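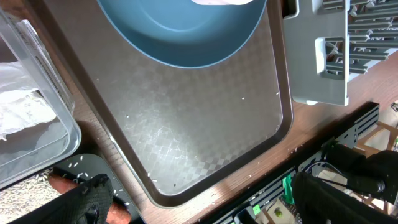
Journal - 28 janvier 2024

Accueil Journal Archives Contact

Reprise des démonstrations avec le riz, ce matin, avec Samina au bras meneur et moi au clavier. On avait dit 17 épisodes avant midi, on en a gardé presque 7. Les autres sont à jeter : mouvements trop rapides, ou arrêt au milieu parce que Samina ne sentait plus où en était la pince.

Le riz cru est pénible. Il y en a partout, sur le plateau gris, en tas à côté, et j'en ai encore retrouvé dans ma manche en rentrant. Le bol bleu est resté au même endroit pendant toute la matinée. Je voudrais le déplacer entre les prises, sinon le modèle va apprendre une position et rien d'autre. Anselmo pense qu'il vaut mieux avoir d'abord une série propre. On n'a pas tranché.

La carotte traîne toujours à gauche, près de la pince. Samina a essayé de la saisir deux fois à la fin, pour voir. En téléopération on serre trop, on n'a aucun retour dans la main. J'ai noté de baisser la limite de force avant la prochaine séance.

L'après-midi, relecture des enregistrements. Long. J'ai renommé les fichiers, ceux de juillet aussi, qui étaient restés dans le dossier de Bernard. Covadonga demande un format commun pour tout le monde - elle a raison, mais ça veut dire reprendre les anciens à la main.

Mal au poignet droit ce soir. Demain c'est moi qui prends le bras, Samina passe au clavier. Penser à apporter une balayette.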